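Drawer slides, a thread. I've been building a small one-drawer cabinet and the drawer took longer than the rest of it put together.

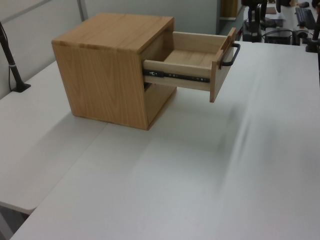

The plan was a box roughly as deep as it is wide, one drawer at the top, open space underneath for things that don't stack well. Tape, the stapler, chargers. I didn't want two drawers. I have a dresser full of small drawers and I never know what's in them.

Slides are ball-bearing, side mount, black. I used wooden runners on the last thing I made and they stuck every September when the weather turned. I sanded them, waxed them, sanded them again. Not doing that this time.

Measurements first. The slides need half an inch on each side, so the drawer box has to be one inch narrower than the opening. Not a hair over. A little under is okay, you can shim it with card. If the box is too wide you're taking the whole thing apart.

I cut mine too wide. So I took the whole thing apart.

Cabinet opening is 225 mm across. Slides are 8 inches. Yes, I'm mixing units. The tape measure has both and so do the instructions.

Fit the cabinet half of the slide before you put the top on if you can. I glued the top first and then had to drive screws with a stubby screwdriver and my wrist bent backward. It took 20 minutes for one screw at the back.

Use the slotted holes first. They let you move the rail up or down a little. Once the drawer runs straight, put a screw in one of the round holes so it stays put. I skipped this on the first try and the front sagged on one side by the second day.

To get the drawer back out there's a small latch on each slide. One goes up and the other goes down. If you push both the same way nothing happens and you start to think it's broken.

The drawer front is a separate piece screwed on from inside. It came out a bit darker than the box. Same kind of wood, different board. I thought about staining the rest to match and decided I don't care enough.

Handle is a plain black bar from Pasumier. I bought it for a kitchen job that never happened. The screws that came with it were too long for this front, so I cut them down with a hacksaw and filed the ends.

Finish is clear oil, two coats on the outside, nothing inside the drawer. Oil inside a closed drawer smells for months. I learned that from a Skomthorpe bedside table that made my socks smell like a boat.

Someone asked about weight. I put a 300-page catalog, the stapler and a bag of screws in there and pulled it all the way out. No sag so far. The cabinet does want to tip if you lean on the open drawer, so don't lean on it.

Still to do: felt pads on the bottom, and a stop block at the back so it can't get shoved in too far. I'll add to this when the pads get here.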